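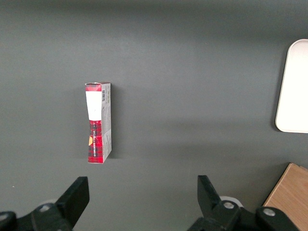

What is the Hudetti trial, and who can take part in it?
Hudetti is a subscription service that supplies ready-made handling routines for small robot arms, and the trial is open to any shop, lab, school or packing business that already owns at least one arm with a two-finger gripper.

Clirnden is looking for sites to use the service before it goes on general sale in November. We supply the software, the setup and phone support. You supply the arm, a table and someone who can spend time with it on most working days.

What the trial covers

Participants get the full Hudetti library, which holds 400 routines for picking up, turning, opening and putting down everyday goods. You choose a routine, adjust it for your own items, and run it. After each session you fill in a short form on what went well and what had to be repeated by hand. We read every form.

There are two groups. Group A uses one arm and works only with packaged goods. Group B uses a pair of arms and also works with doors, lids and drawers. Say in your application which group you want. We may offer you the other one if yours is full.

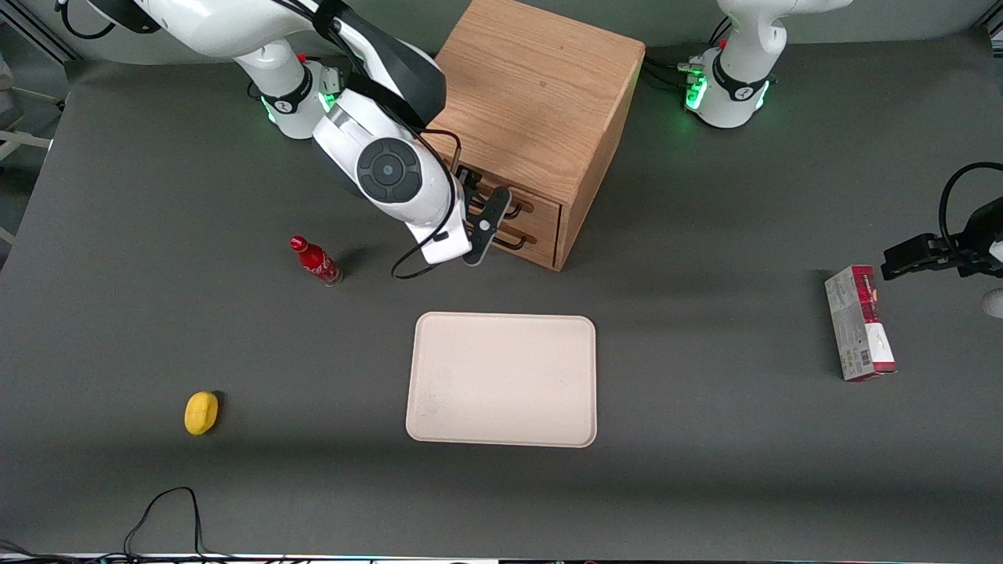
Group B sites need more preparation than Group A sites, and we ask them to set aside a full day for setup. Both arms must be fixed to the same table and must be able to reach the middle of it without touching. You will also need a small cabinet and a handful of ordinary items from a grocery store. A wooden cabinet with two drawers and black bar handles is fine, and so is a mix like a bottle on its side, a lemon and a snack box lying flat, with an open tray. Please don't buy anything special. Scuffed and dented packaging is welcome.

Requirements

Your arm must be on the Gremier compatibility list, which we send on request. Your table must be level and have a matte top. The person running the sessions must be 18 or older and does not need to know how to program. Sites must be in the United States.

Payment

Group A sites receive $400 at the end of the trial. Group B sites receive $700. Every site that finishes also keeps its Hudetti subscription at no charge for 2 years. We do not pay for shipping, travel or damage to your own goods.

How to apply

Write to Clirnden, Box 1833, or use the form on our website. Give the make and age of your arm, the size of your table, the group you want and the hours you can offer. Applications are due Aug 2, 2025. Late applications go on a waiting list.

Setup materials are also available in Vietnamese, prepared by our partner office, Đinh Translation. Ask for them when you apply.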